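Finished: The Salt Ledger

Monday, September 21, 2026

I finished The Salt Ledger by Kausar Arain on Saturday night, after two false starts in April. Both times I gave up before the fleet leaves harbour. If you are stuck in the same place, keep going to chapter 3, where the narrator changes and the whole book picks up speed.

It is a historical novel set in a made-up port called Memon, told by a customs clerk named Vasik who is writing down his life for a nephew he dislikes. Most of it concerns the old governor, Flerosov, and the years when he ran the port more or less as his own shop. Vasik keeps his books. He knows where all the money went and he is in no hurry to tell us. 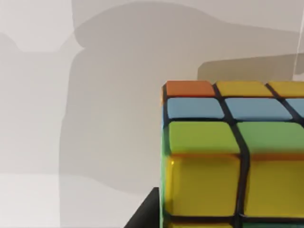 I bought the paperback from the second-hand shop by the station for 2 pounds. It has somebody's pencil notes in the first forty pages and then none, so I think that reader gave up at the harbour as well. The print is small. There is a map at the front which leaves off half the places mentioned, including Zutura, where a good quarter of the story happens. I ended up drawing my own on the back of an envelope and using it as a bookmark.

What I liked most was the clerk's voice. He is dry and a bit vain, and he tells you the price of everything. There is a long passage about a cargo of 2,150 jars of oil, what each captain claimed was in them and what was really in them, and I would happily have read twice as much of it. Arain is very good on work. You learn how a seal is cut, how a scribe rules a page, how long a man can stand on a quay in August before he signs whatever is put in front of him.

The love story did less for me. Flerosov's second wife is interesting for one chapter and then she mostly looks out of windows. Kulsoom, who lent me the author's first book years ago, thinks this is deliberate and that we only see what Vasik is able to see. She may be right. I still found those pages slow and I skimmed some of them.

The ending is abrupt. I turned over expecting another chapter and got the author's note, which admits that she cut 70 pages from the last part at her editor's request. I would like to read them. The note also has a decent list of further reading on customs records and harbour law, and I have ordered one of the books from the library.

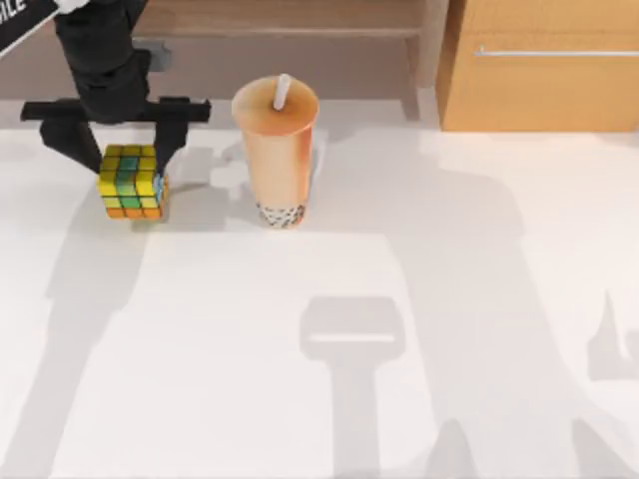

Other things I read this month

A collection of sea stories edited by Adeel Ghumman. Uneven, as these usually are. The one about the lighthouse inspector is worth the trouble of finding a copy, and the last two can be skipped.

Half of a thriller Asif left at our house. The detective had been hit on the head three times by page ninety and I lost patience with him.

Next is the new translation by Razia Janjua that I have been promising to start since the spring. It is a long one, so the next post may be late. If anyone has read it already, please don't tell me about the brother.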